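Search this site
Search
Shares 12 Comments 0

3.2 Small containers on the table
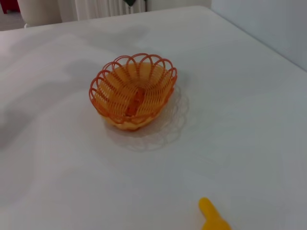 Gobnait Carroll held that a basket on a table is treated as finished once it has one thing in it, and that people stop adding to it. Our records agree in part. Of the 812 small containers logged in the Sallholm households, 300 held a single item, and most of these stayed that way until the June visit.

Figure 4. Round orange plastic basket with an imitation wicker weave and a looped rim, set on a clear doily. One orange item inside.

Baskets with something under them — a doily, a mat, a folded cloth — were moved less often than bare ones. Residents lifted them to wipe the table and put them back on the same spot. We coded basket and doily as one unit, following Dunne and Xie. Open weave made no difference to what was stored, though small items were easier to find in it. Lidded containers are covered in Section 3.3.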